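Biltell moves Temba meter rollout to second phase, sets dates for water customers

7 February 2018

Water utility Biltell said Wednesday that it will begin the second phase of its Temba meter replacement program later this month, starting with 700 addresses in the Clundetti district. The work replaces mechanical meters with ultrasonic units that report usage by radio.

The first phase covered the Lalluvska pumping zone and closed in the fall. According to the utility, the new meters there have stayed within the accuracy limit set in the supply contract, which is 2 percent at normal flow. The limit at very low flow is wider, at 5 percent, and the utility said it has asked the supplier for more test data in that range before the next contract is signed.

"Low flow is where the old meters lose the most," said Antigoni Kyriakidis, metering engineer at Biltell. "A mechanical meter needs a certain amount of water moving before the wheel turns. A dripping faucet or a slow toilet leak can pass straight through and never be counted. The ultrasonic type has no wheel, so it starts reading much sooner." 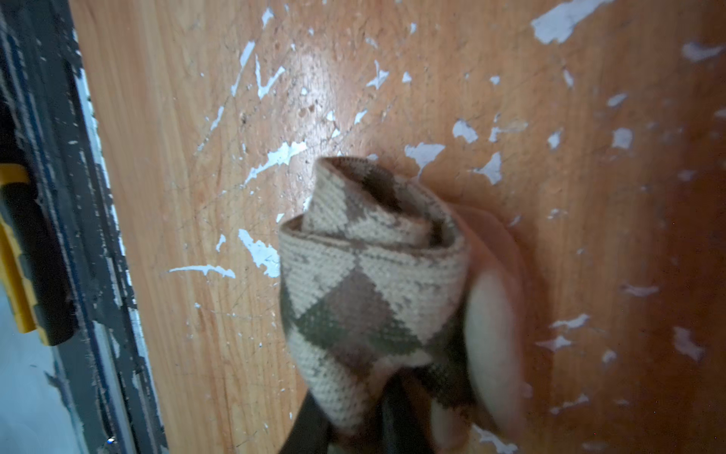 That difference will show up on some bills. Households with a small constant leak may see higher recorded usage after the change, even when their habits are the same. The utility said it will flag any account where flow does not drop to zero at any point over 3 consecutive nights, and will send a notice by mail with instructions for checking toilets, outdoor taps and water heater relief valves. No late charges will be applied to the first bill issued after a new meter is installed.

Crews will work street by street, beginning at the north end of Clundetti. Water will be shut off at the curb valve for each visit. Where the meter sits in an outdoor pit, the resident does not need to be home. Where it sits in a basement or utility closet, an adult must be present to give access, and the area in front of the meter should be clear.

After the new unit is fitted, the installer will flush the line through an outside tap if there is one. Residents may notice cloudy water for a short time. This is trapped air and clears on its own. Brown or rusty water is less common and comes from deposits shaken loose in older iron pipe – in that case the utility recommends running a cold tap until it clears and holding off on laundry.

Pipe condition was the main source of delay in the first phase. Kipchumba Shirima, field supervisor for the program, said crews found a number of service lines where the fittings on either side of the meter had corroded and could not be loosened safely. Those visits had to be rescheduled with a plumber on site.

"We now carry the common repair couplings on every truck," Shirima said. "If the fitting comes apart in our hands, we fix it on the same visit and the customer is not billed for it. If the damage is on the house side, beyond the shutoff, we cap our work there and leave a written report."

The radio modules send one reading per day to collectors mounted on utility poles. Each module runs on a sealed lithium battery, and the meter body and module are replaced as one piece when the battery reaches the end of its life. Hourly values are stored in the meter and can be pulled by a technician if a bill is disputed.

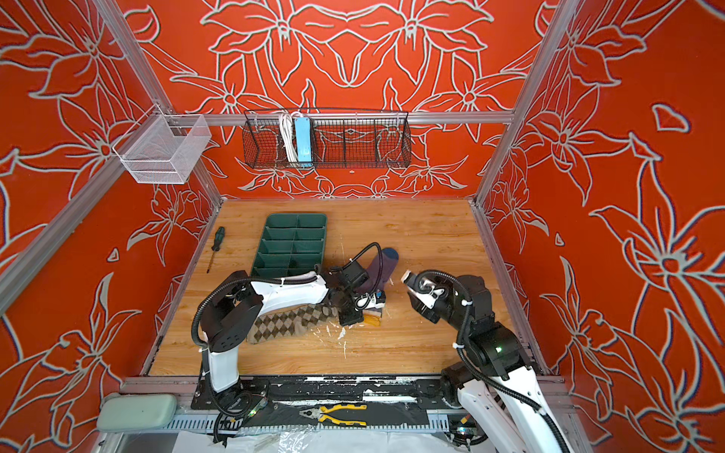
Can a customer keep the old mechanical meter?

Only for a limited period. Owners may ask for a deferral in writing before the scheduled visit, and the old meter will then be read by hand until its next test date, when it must be replaced. A manual reading fee applies during that time.

Removed meters will be tagged with the address and final reading and held in storage until the first two bills at that address have been paid or settled. The brass bodies will then be sold for scrap, with the proceeds credited to the program budget.

Appointment cards for indoor meters will go out in the order of the work schedule. Customers who have not received a card by the time crews reach their street should call the number on their most recent bill and have the account number ready.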